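4 min read

I have been wanting to write about table sorting for ages, and March finally gave me the push! We got two matching tables from Mervin Vachon when he moved out of his place in Ridton, and I shoved them together in the spare room thinking I'd have one enormous surface for everything. Puzzles, beads, building bits, the lot. It was a mess inside of a day.

What fixed it was splitting the job between the two. The far table is for storage and the near one is for doing. Stuff lives in a row along the back where you can see all of it, and only the pieces you need right now come forward. When you're done they go back to the row. I know this sounds like something a kindergarten teacher figured out a century ago, but I am 26 years behind and very happy about it.

Some things I've learned since:

One row only. The second you start a row in front of the row, the back one is lost to you (I found a whole bag of beads I'd already replaced).

Clear boxes and clear bags beat pretty ones. I had a lovely set of 12 lidded tins and I never once remembered what was in them. They're in the garage now. I kept a couple of round containers because they stack so well, and a see-through box sits on top of one just fine.

Light tabletops are wonderful for small pieces! My old desk was dark walnut and anything dropped on it might as well have gone down a well. On a pale top a cube the size of a fingertip shows up from the doorway.

Kvido Šindelář told me he clears his work side every evening at 20 past eight, which I admire and will never do. I clear mine when I want to start something new, and that's been enough. His brother Ctibor doesn't clear his at all and somehow finds everything, so go figure.

Next I want to try felt pads under the legs so the two tables stop drifting apart. There's a gap that eats beads, and I'm down 17 of the little glass ones already. If you've solved this, please tell me how!
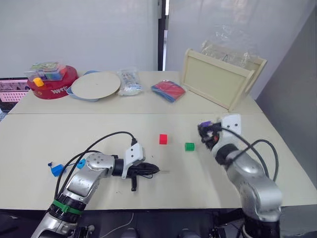 How many pieces should be out on the work side at one time?

Only the ones you'll use in the next few minutes. For a simple stacking or color game that can be as few as two.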